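Handout 3 – Placing and Stacking: Blocks and Numbered Boards
Course: Play Materials and Small Object Design
Lecturer: Gisela Kasten

Before reading, please look at both pictures and find the green board with the number on it. We will speak of it many times in this unit.
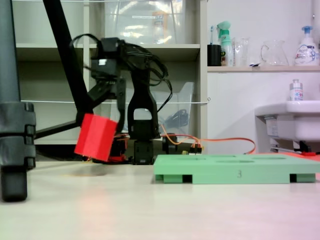
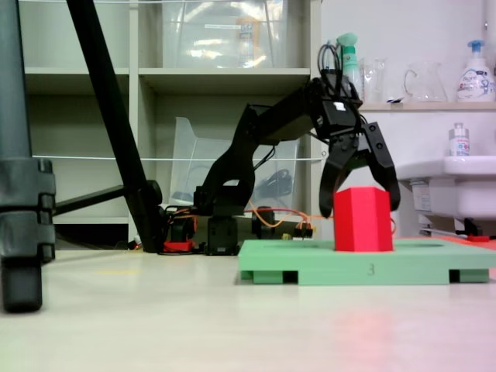
Fig. 1 and 2. Red block and green board number 3. In Fig. 2 the block stands on the board.

1. The board
The board is a low platform. It does not lie flat, it is raised on short feet, and you see the dark gaps under the front. The number is embossed in the same green as the rest, so it is read by its shadow more than by its color. In your notes please write what this means for a user who sits far away, or who has weak sight.

The top has shallow recesses. A shallow recess gives a hint of a place but it does not hold an object strongly. Compare this with the Bokdale tray from last unit, where the walls are deep and the piece can go in only one way.

2. The block
The color is the opposite of the board. Red on light green is easy to find, also with a quick look. For users with red-green color weakness this is less sure, and the difference in lightness must then do the work. Test your own pair of colors in gray before you decide.

3. Terms for this unit
Carry – the object is above the surface and has no support from it.
Place – the object comes to rest on the surface.
Release – the holder opens and the object stands alone.
Many students write "place" for all three. Please keep them separate in the report.

4. Exercise
Choose one board and one block from the Himitz set or the Drikow set. Draw the board from the side, with feet. Then write half a page: where does the block want to stand, and how does the board show this? The text should not be longer than 700 words, drawings not included.

Reading: Tan reader, chapter on trays and stands, from page 47. Bring the drawing on paper – a photo on the phone is too small for the discussion.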